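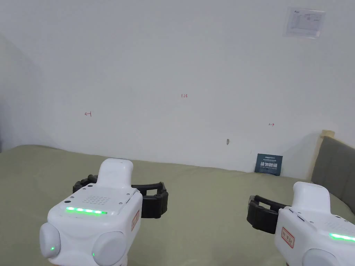
Häufige Fragen zum Vormachen mit Handgreifern

Stand: 28. März 2021

Diese Seite richtet sich an alle, die für Flernia Aufgaben mit den Handgreifern vormachen. Fragen zum Vertrag und zur Abrechnung stehen auf einer eigenen Seite.

Was genau soll ich tun?

Sie nehmen in jede Hand einen Greifer und erledigen damit eine Aufgabe aus der Aufgabenliste, zum Beispiel ein Stück Stoff auf dem Bett falten. Bewegungen und Kamerabild werden gemeinsam gespeichert. Ein Arm ist beim Vormachen nicht beteiligt, er lernt erst später aus den Aufnahmen.

Worin liegt der Unterschied zur Fernsteuerung?

Bei der Fernsteuerung sitzen Sie am Pult in Hasstead und bewegen den Arm direkt. Das ist langsamer, dafür passt jede Bewegung schon zur Reichweite des Arms. Mit den Handgreifern arbeiten Sie in normalen Wohnräumen. Beide Arten von Aufnahmen fließen in den Datensatz Geker ein, werden aber getrennt abgelegt.

Brauche ich Vorkenntnisse?

Nein. Vor dem ersten Einsatz gibt es eine Einweisung und 5 Probedurchgänge, die nicht gewertet werden.

Wie beginne ich einen Durchgang?

Beide Greifer einschalten und warten, bis die Verbindung in der App bestätigt ist. Halten Sie die Greifer dann nebeneinander über die Arbeitsfläche, so dass die Kamera beide erfasst. Nach 3 Sekunden Stillstand startet die Aufnahme. Wer sich vorher bewegt, muss neu ansetzen.

Worauf kommt es beim Falten auf dem Bett an?

Der Stoff liegt vor Beginn zerknüllt auf dem Laken. Bitte nicht vorher glattstreichen und nicht jedes Mal gleich hinlegen. Fassen Sie zuerst an einem Rand an und suchen Sie von dort aus die nächste Ecke. Drücken Sie nicht stärker auf die Matratze als nötig, sonst verschiebt sich das Laken. 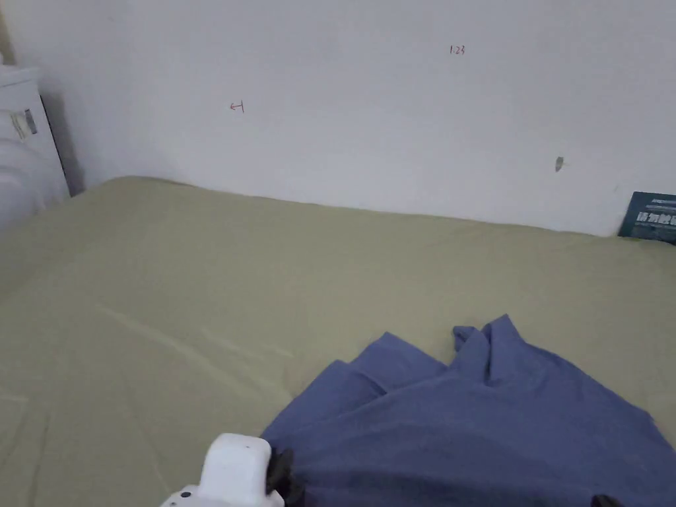
Darf ich die Finger zu Hilfe nehmen?

Während der Aufnahme nicht. Wenn ein Stück vom Bett rutscht und mit den Greifern nicht mehr zu erreichen ist, brechen Sie den Durchgang ab und beginnen neu.

Was mache ich, wenn ein Griff misslingt?

Weitermachen und noch einmal zugreifen. Solche Korrekturen sind erwünscht. Erst nach 2 Fehlversuchen an derselben Stelle sollten Sie den Durchgang als »abgebrochen« markieren. Bitte nicht löschen, auch abgebrochene Durchgänge werden ausgewertet.

Wie schnell soll ich arbeiten?

Etwas langsamer als im Alltag und möglichst gleichmäßig. Ruckartige Bewegungen kann der Arm nicht nachfahren. Längere Pausen mitten in einer Aufgabe sind ebenfalls ungünstig. Überlegen Sie sich die Reihenfolge, bevor Sie starten.

Muss ich den Raum aufräumen?

Die Arbeitsfläche muss so weit frei sein, dass Sie die Aufgabe ausführen können. Kissen, Bücher am Rand oder Möbel im Hintergrund dürfen bleiben. Briefe, Ausweise und Fotos von Personen räumen Sie bitte weg. Spiegel decken Sie ab.

Welches Licht ist geeignet?

Gleichmäßiges Licht, Tageslicht oder Deckenlampe. Schalten Sie während eines Durchgangs nichts um. Bei tief stehender Sonne hilft ein Vorhang.

Wer prüft die Aufnahmen?

Die Prüfung übernimmt das Büro Krajewska. Das Ergebnis erscheint in der App unter »Meine Durchgänge«. Abgelehnte Aufnahmen sind mit einem Grund versehen, am häufigsten »Greifer nicht im Bild«.

Kann ich die Greifer über Nacht behalten?

Ja, nach Absprache. Laden Sie sie nur mit dem mitgelieferten Netzteil und bewahren Sie sie im Koffer auf.

Wann kommen neue Aufgaben dazu?

Die nächste Liste erscheint im Mai. Bis dahin gelten die bisherigen Aufgaben unverändert.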